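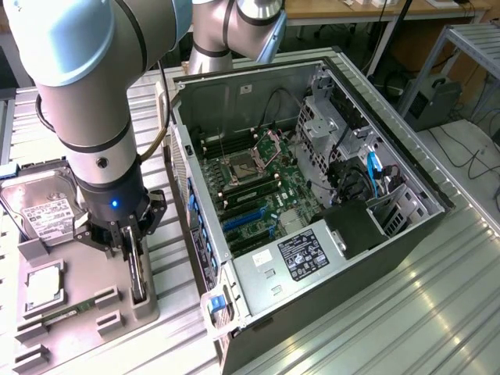
Workshop > Bench Tips > Planner and Gripper Software

Getting a PC build past the planner

Teach each pocket in the parts fixture as its own frame. Our first Mimora script used one frame for the lot, and the error grew politely from the hard drive to the processor.

Set the socket lever as a collision object in the raised position. The planner believes in nothing you haven't drawn – cables included, so give those a fat box.

Slow the last 4 mm of any approach and switch to force control there. Position control will happily push a memory module through to the floor.

Save the vision threshold with the lamp setting. Mine is 47, and it's useless after dark in December.

Comments

Kane Sheehan: Fat box worked. My arm now avoids the cables and also the case.

Fatemeh Farahani: Shrink the box, Kane. And log your failed plans, I'm up to 561.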